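Grasp planner

A grasp planner is the bit of software that decides where a robot's fingers should go when it picks something up. I've been writing and rewriting this article on the Fultby wiki for a while now, and I keep it in plain words on purpose, so if you want the maths you'll have to follow the links from the index page (there is plenty of it, I promise!). Last tidied Jun 19, 2019.

What it does

You give it a picture or a depth map, and it gives you back a place, an angle and a finger opening. The arm controller takes over from there. People mix up the planner with the motion planner all the time, and I did too when I started. The grasp planner says "hold it like so", the motion planner works out how to get the arm there without clouting the shelf on the way.

Most planners I've used run in two stages. The first throws out a heap of candidate grasps, and the second scores them and keeps the best one. In Sqalli, the package we use at Fultby, the first stage makes 600 candidates by default and the second cuts them down to 8, which then go to the reach check. You can push the first number up to 4000 if you like waiting. I tried it one August on an old desktop and went off to make tea.

Scoring

The score is a weighted sum, so it's only as sensible as the weights. Sqalli looks at how square the two contact faces are to each other, how far the grip sits from the middle of the part, how much finger clearance is left, and whether the wrist can get there at all. I'm fond of the clearance term because it's the one you can see going wrong on the screen. The middle-of-the-part term is trickier. With a flat, heavy part like a brake pad you often want to hold it low and keep the big face free, and a planner that always pulls towards the centre will fight you over it.

Tapered parts are the other classic headache. If the sides lean in towards each other, two flat fingers closing on them will want to slide towards the narrow end, so the planner needs to know the local surface angle and not just the outline. Dokell's older planner worked from the outline alone, and you can still find setups with a hand-drawn "no go" zone pasted over the narrow end to make up for it.

Perception

Dark grey friction material is horrid for some depth sensors (very little light comes back), and polished steel has the opposite problem, as it throws back a second copy of anything bright nearby. Blue bins mirrored in a worktop can turn up in the segmentation as extra blobs of bin. Fluvix, which is the masking tool a lot of us bolt on in front of the planner, has a setting called surface hold that freezes the known worktop plane and ignores anything claiming to be underneath it. Turn it on! I've lost whole afternoons to forgetting.

Checking the hold

Once the fingers close, the wrist camera becomes the most useful sensor in the cell. A small check routine compares the outline of the held part with the one the planner expected, and gives back an offset and a tilt. Ours has 11 parameters, and I'd be lying if I said I understood all of them. The offset goes straight to the placing step, so a part held slightly crooked can be straightened by the wrist on its way down. A fixed camera is handy alongside it for keeping an eye on the floor and the racks. 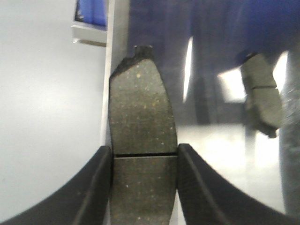
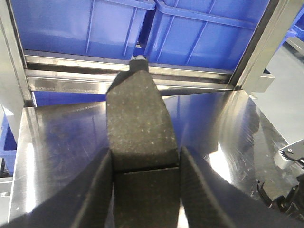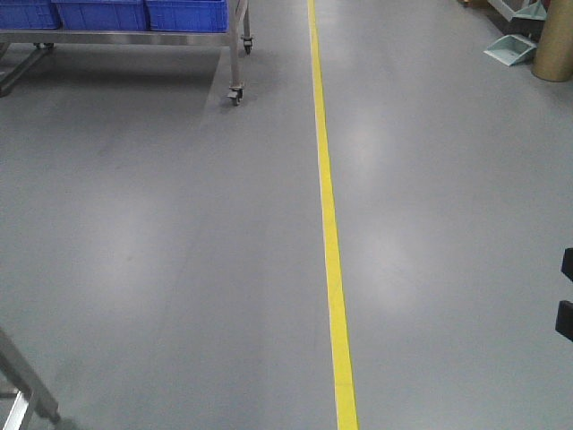
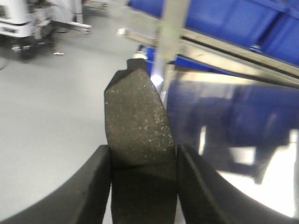

Speckled dark grey parts held upright at the wrist cameras (first, second and fourth), and the floor with its yellow line (third).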